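Home | News | Safety Notices | Archive | Contact

2025-11-20
By the Sedgwick Safety Desk

The fault that stopped work at the Girkomside laboratory in June lasted 13 seconds. During that time the left arm of a two-arm Rirover station kept its gripper closed after the release command had been sent.

"The operator pressed stop, and the arm stopped," the laboratory's safety lead said in an interview. "The gripper did not open. Those are two separate circuits, and our written procedure treated them as one."

The station handles light, soft items over a table. Staff reviewed 221 earlier runs and found the same delay in 12 of them - always on the left side, and always too short to raise an alarm. The supplier, Vevham, traced it to a worn connector on the gripper cable.

"We should have caught it sooner," the safety lead said. "The log recorded every case. The weekly check did not include that column."

No one was hurt. The station was out of service for 54 days while both cables were replaced and the procedure was rewritten.

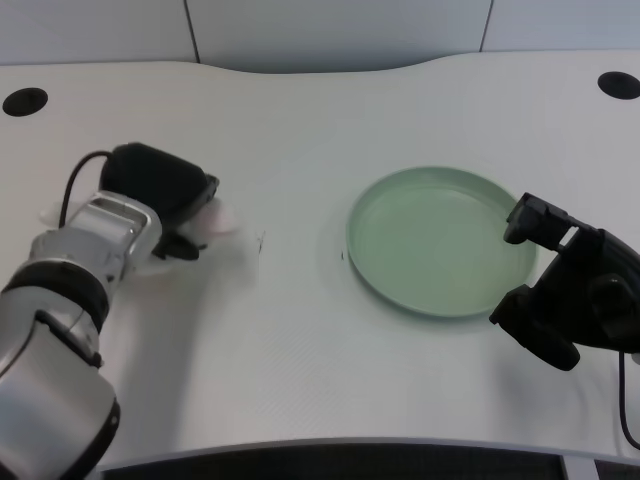 Page 12

Work over the plate now follows the new procedure. Each arm is given its own release test before a shift, and the result is signed by a second person.

Asked whether the connector could fail again, the safety lead was direct. "It can. Any cable that bends all day will wear. We have set a replacement date and we intend to keep it."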